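Speaker notes – "Cloth in the Wall: how fabric got into our wiring"
Local history evening, Jinevano Hall. 50 min incl. questions. WATER.

Opening
Thank Raghavendra for the intro (he'll have the mic, wait for it to come round). Say hello to back row, ask if they can hear.
Who here grew up in a house with the old round switches? Hands. Let them talk a minute but not longer, last time it ate ten minutes.
Talk is on textiles, mostly. Not an electrician. Do not ask me about your fuse box. Get someone licensed in.

Why cloth at all
Early problem is simple – bare copper, needs something round it. What was on hand? Rubber, gutta percha, wax, tar. And thread. Miles of cotton thread, and mills that already knew how to braid it.
Braiding machines were making bootlaces, corset laces, whip covers, sash cord well before anyone wanted a lamp flex. Same machine more or less. Carriers go round like a maypole dance, half clockwise, half the other way. Do the maypole thing with hands. It gets a laugh, fine.
Cotton outside, rubber inside. The cloth is there to take the knocks, the rubber does the insulating. People mix these up.
Silk for the good rooms. Parlour lamps, gold or old rose or bottle green, colour matched to the shade fringe. Cotton for the kitchen. Snobbery in a flex!

The Cloletti mill
Main story of the night, slow down here.
Family started with bootlace. Two brothers and an aunt who kept the books – she's the one whose letters we have. Lovely handwriting, terrible temper.
1943 is the year to hang on to. Mill goes over to war work, lamp flex stops dead, everything is olive drab. The order book for that year is nearly all one colour. Show the book if the hall lets me bring it up, otherwise pass the photocopies along the rows.
80 looms and braiders on the floor by then. Noise – read from the aunt's letter, page 2, "I have not heard my own voice since breakfast". Pause.
Mostly women on the braiders. Bobbin changers were the youngest, paid worst. Read the wage line. Don't editorialise, it does it for itself.
Mention ledger no. 2685, the one found behind the panelling when Sundaram's took over the building for furniture storage. Water damage on the first third, the rest is perfectly readible.

Patterns
Fleck, tracer, herringbone, plain. Tracer = one odd coloured thread carried through so you know which wire is which. Practical first, pretty later.
Fleck is my favourite. Two shades of thread on the carriers, mixed, and you get that peppery look. Hides dirt. Mill called it "pigeon". No idea if anyone else did, would love to hear.
Metallic-looking greys come up a lot at this point in the talk so have the next slide ready before the question.

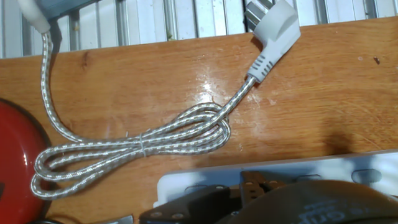
Slide 9. Braided cord, silvery grey and white woven cover.

What happened to it
Plastic. PVC was cheaper, wiped clean, didn't need a room full of braiders. Went quickly once it went.
Bastevon bought the Cloletti name, kept it on the cartons a few years, then dropped it. Braiders sold for scrap, bar a couple. One went back to making bootlace, which I find quite cheering.
Irons held on longest. Cloth doesn't mind a brush against a hot soleplate the way plastic does. Somebody's nan will have had one, ask.
Then it comes back. Cafés, bare bulbs, flex in mustard and teal at silly prices. Cover is often polyester or rayon now, with modern plastic insulation underneath. Looks the part.
SAFETY BIT, don't skip: old cloth flex with perished rubber is dangerous. If it crackles when bent, stop useing it. Unplug. Keep the lamp, have it rewired.

How to look after samples (if time)
Flat or in loose coils, no tight bends. Acid-free tissue. No rubber bands, they go sticky and mark the cotton. Label the tissue and leave the cord alone. Keep out of sun – the rose colour fades to nothing in one summer on a windowsill, ask me how I know.
Silverfish. Yes really.

Finish
Appeal for stories and bits of old flex, even short ends. Box by the tea urn. Names on a tag please.
Next one is August, the sash cord and blind cord talk, same hall.
Questions – repeat each one back so the row by the door can hear it.
Get the order book back before packing up!!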